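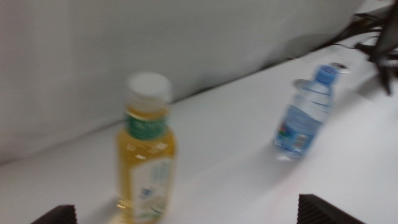

Two of the bottles on the desk: a yellow drink at the front and water behind it.

How to clear and clean a white desk with a cable hole

By Zuzanna Baran
Updated Mar 6, 2026

A white desktop shows every ring, crumb and pen mark. It also cleans up faster than a dark one if you do the steps in the right order. I've had the same desk at our office in Cullow since we moved over from Dradasthorpe, and I do this once a week. It takes 11 minutes when I keep up with it and a good deal longer when I don't.

What you need

Two microfiber cloths
Dish soap and a bowl of warm water
A soft toothbrush or a cotton swab
A vacuum with a narrow nozzle
A tray or box big enough for whatever is on the desk

Step 1. Take the drinks off first

Check that every cap is screwed down before you pick anything up. Tea and juice leave a sticky ring that spreads when you wipe over it, so those bottles go first. Water can go next. Stand them all upright in the tray. Don't lay a half-full bottle on its side, even with the cap on tight.

Finish or throw out anything that has been open since yesterday. Pour what's left down the sink, rinse the bottle and put it in the recycling.

Step 2. Move the small things and the plant

Lids, coasters, clips and so on go in the tray with the bottles. If you have a plant that hangs over the desk, move it or tie the leaves back. Shake it gently first so the dead bits land on the desk before you clean and not after. If the pot is too heavy to lift, slide it on a folded towel.

Unplug any chargers that run through the desk and pull the cables out through the top.

Step 3. Dry wipe

Use a dry cloth and work from the wall toward yourself. Most people start in the middle and push the dust to the back edge, where it stays. Run the cloth along the back edge twice. If your desk stands close to a wall, fold the cloth over a ruler and draw it through the gap.
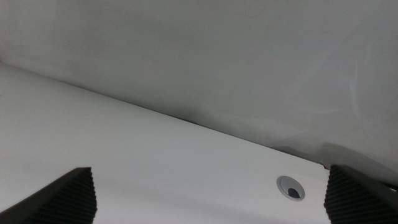 Step 4. Clean the cable hole

The ring around a cable hole collects more dirt than the rest of the desk. Vacuum the opening before any water goes near it. Then dip the toothbrush in soapy water, shake it off well and go around the ring, inside and out. Dry it right away with a corner of the cloth. Water that runs down inside can get into the cut edge of the board and make it swell. Mine did this in January on the old desk and the ring never sat flat again.

Some rings lift out. If yours does, wash it in the sink and let it dry completely before you press it back in.

Step 5. Wet wipe

Wring the second cloth out until it stops dripping. Wipe in straight lines, overlapping a little. For a dried ring, lay the damp cloth over it for 6 minutes and try again. Avoid scouring pads and powder cleaners. They leave a dull patch that you will see whenever the light comes from the side.

Go over everything once more with the dry cloth.

Step 6. Put back less than you took off

Keep bottles away from the cable hole. One drink at a time is enough, on a coaster. Cables go back last, and check that the plugs are dry.

Ngozi Balogun asked whether this works on a glossy top. Yes, but change to a clean dry cloth for the last pass or it will streak.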